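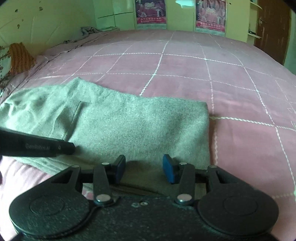
From: Menaka Bhuiyan
To: Sketstead Household list
Subject: Re: Towels, thirds or quarters?
Sent: April, 9.05 in the evening

Ilaria Galli wrote:

> I've got a deep shelf and a narrow one, and whatever I do the bath
> towels either stick out at the front or fall over sideways. My mum
> did them in quarters. My sister swears by thirds. Does anyone have
> a method that stays put? Also, do you fold on a table or somewhere
> else? Mine is always covered in post.

Oh Ilaria, I've been waiting for someone to ask this! I am a thirds person and have been ever since we moved to the flat on Gaseck Road, where the airing cupboard is so shallow you could hardly stand a teapot in it.

I do all mine on the bed. The grey one up top is on the pink sheet with the white squares, and I can't recommend a squared sheet enough (mine is from the market, nothing fancy). You get a grid of straight lines to fold against! Put one long edge of the towel along a line, smooth it outwards with the flat of your hand, and you can see straight away if a corner has wandered off.

Then it goes like this. Long side in by a third, other long side over the top of it, so you have a long strip. Give the strip a good stroke down to push the air out. Fold the strip in half and then in half again, or in thirds if your shelf is the narrow sort. Put it away with the fat rounded fold facing you and all the loose edges at the back. They do stay put, even when my two boys pull one out from the middle.

Don't worry about creases in terry, by the way. I used to fuss over them and even tried ironing (never again, the pile goes flat and they feel like cardboard). A good shake before you start is plenty.

Hand towels I do the same way with one fold fewer. Flannels I just roll. Asanka told me off for that at the Kumarasinghe swap morning, as he stacks his flat in a shoebox, and I must admit the shoebox looked lovely!

For your deep shelf, you could try two rows, with the guest towels behind and the everyday ones in front. Measure the shelf first and fold one towel as a tester before you do the whole wash. I wish I'd done that, I once refolded an entire cupboard on a Bank Holiday.

Do tell us how you get on, and if anyone has cracked fitted sheets please, please write in. Mahfuz, I'm looking at you, you promised us your method before Christmas.

Menaka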